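4.2 How people talk about the things they pack away

We come now to the part of the study that we enjoyed the most, and that gave us by far the most trouble when we sat down to write it up. In the first round of interviews we had asked fairly tidy questions about household storage: what do you keep, where do you keep it, and when did you last take it out. People answered politely and at no great length. It was only when we stopped reading from the sheet and let them wander that they began to tell us about the boxes in the hall closet, the drawer that no longer shuts, and the suitcase full of other suitcases. We decided, with some nervousness, to follow them there, and the second round was built almost entirely around that kind of talk.

The second round took place in November in two towns, Lesora and Espinoza, and brought in 200 households. Each visit lasted as long as the household cared to have us, which in a few cases meant well past supper. We asked one adult in each home to choose a container of any kind and to tell us what was in it before opening it. Then we opened it together and talked over whatever came out. From the recordings we drew 805 separate remarks in which a person explained why an object had been kept, and these remarks are the material for everything that follows in this section.

Our first surprise was how seldom people spoke of usefulness. We had expected to hear a good deal of "it might come in handy," and we did hear it, but usually as a kind of throat-clearing before the real reason arrived. A woman in Lesora told us that a box of jar lids might come in handy, and then, after a pause, that her mother had always washed and saved them and that she did not feel it was her place to stop. A man in Espinoza said much the same of a coffee can of bent nails. We came to think of these as two-step answers, and once we had learned to wait for the second step, our interviews became a good deal slower and a good deal better. 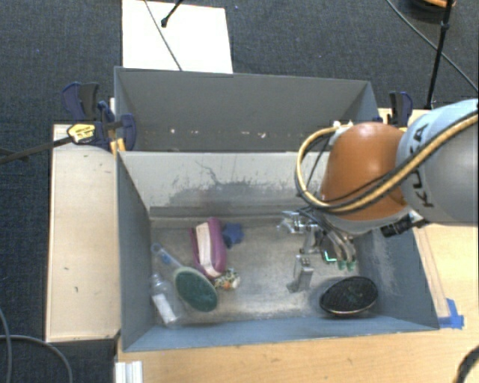

Figure 3

The second surprise concerned the containers themselves. In planning the study we had treated a container as a neutral thing, a place where the interesting objects happened to be. Our households did not see it that way at all. They had strong feelings about what should go in what. Letters belonged in shoe boxes or cookie tins and would have looked wrong, we were told more than once, in anything bought for the purpose. Tools could live in a bucket, but sewing things could not. When we asked where such rules came from, people tended to laugh and say that it was simply how it was done, and then to name the relative who had done it that way.

We sorted the remarks into 16 kinds of reason, following the Stultano scheme with a few small changes of our own. The scheme separates reasons that look back (inheritance, memory, a promise made) from reasons that look ahead (repair, resale, a child who may want it someday). We found this division helpful, though it strained in places. A crib kept in an attic looks both ways at once, and the person speaking about it may not wish to choose. Where two of us could not agree on a single kind, we let the remark carry both, and we would gently encourage anyone repeating this work to do the same.

We should add a word about the 26 households that asked us, partway through, not to open the container after all. At first we thought of these visits as lost. Reading the transcripts again, we are no longer so sure, for these people had often given us the fullest accounts of all, describing the contents with great care and affection and then preferring to leave the lid where it was. We have kept their remarks in the set and marked them separately in the Nekelum tables at the end of the paper, so that readers who would rather leave them out can easily do so.

4.3 Differences between the two towns

The towns were more alike than we had guessed. Families in Espinoza moved house more often, and their stored things had been sorted more recently as a result, but the reasons they gave for keeping them fell into much the same pattern as those we heard in Lesora. The one clear difference had to do with paper. Lesora households kept receipts, school reports and old calendars in great quantity, and spoke of them warmly, while in Espinoza paper was usually the first thing to go when a closet filled up. We return to this in the next section, where we look at who in the household does the sorting.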